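Hobby Automation Board > Events and visits > Open day at Skarance, who went?

birchgully
11 July 2021
Got along to the Skarance open day out at Hastcombe and thought I'd put a few notes up for anyone who couldn't make it. They said 243 people had signed up, and it felt like it in the front hall. The palletising cell was running when we got in and it's much the same as what they showed in April. Upstairs was better. They had a table set up with household stuff and you could have a go with the hand-held grippers, the ones you hold yourself and move things about with while the camera on top records it. I lined up for 32 minutes and got maybe five minutes on them. Worth it.

tinroof_82
Was there in the afternoon. Parking was terrible. I thought the palletiser was the best thing on the day and the upstairs bit was people picking up cups. My kids can pick up cups.

birchgully
Fair enough, but did you try it? You lose all the feeling in your fingers and have to judge the width by eye. I knocked over the same bottle twice. The woman running the table said most visitors squeeze too early and then drag the thing sideways.

oddsocket
What are the pads like on theirs? I've been building a pair at home and the grip surface is driving me up the wall. Printed ones in flexible filament are fine on cardboard and useless on anything smooth.

birchgully
Soft, a bit tacky. I asked and was told they buy them in from Śliwiński and swap them when they go shiny. Didn't get a price.

marlpit
I'll disagree with the general mood. I've been to three of these now and the hand-held demo is always on a nice flat table with good light. Show me it working in a real kitchen with a wet bench and someone's lunch in the way. Until then I reckon it's a day out and not much more.

tinroof_82
Agree with marlpit. Also the sausage sizzle ran out before two.

oddsocket
I don't think that's fair on the method. The whole reason you hold it in your hand is so you can take it anywhere. You don't need the arm there at all while you're recording. Mine gets used in the spare bedroom on a low table, with the bed on one side and the shelves behind, and there's plenty of clutter in view.

marlpit
And does a robot do anything useful with it afterwards?

oddsocket
Don't know yet. I haven't got an arm. A mate at the makerspace has a second-hand one and we're going to try in a month or two. Happy to report back if it's a flop.

prunixuser
On the software side, the talk at the end was the bit I went for. They're using Prunix to sort the recordings and chuck out the bad ones. The speaker put up a slide with 1866 clips on it, all from one task, and said roughly a third got thrown away. That seemed like a lot to me. Someone up the back asked whether they kept the failed grasps and the answer was a bit vague.

birchgully
Missed the talk, I was still in line. Did they say why they were thrown out?

prunixuser
Mostly the camera view. Hand moving too fast, or one gripper getting in front of the other. Two-handed tasks were the worst for it. They said slow down and keep the thing you're reaching for near the middle.

marlpit
OK, that's more useful than anything I heard downstairs. I'll give them that.

tinroof_82
Still think they should do the parking differently.

oddsocket
Thanks prunixuser, that explains a few of mine. I'd been rushing the approach. I've gone back to the start and I'm doing it on the checked tablecloth with a mix of upright and tipped-over things – a travel cup, a clear plastic cup with a handle, and a bottle lying on its side. Jaws wide open before I get anywhere near the cup, then straight in and close. If anyone else is building a pair, I'd like to hear what you're using for pads on ribbed plastic, and whether you bother changing them between sessions. I'll put the bracket files in the downloads section once I've fixed the screw holes.
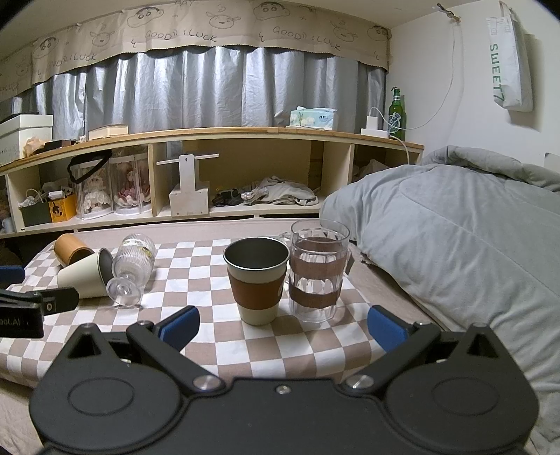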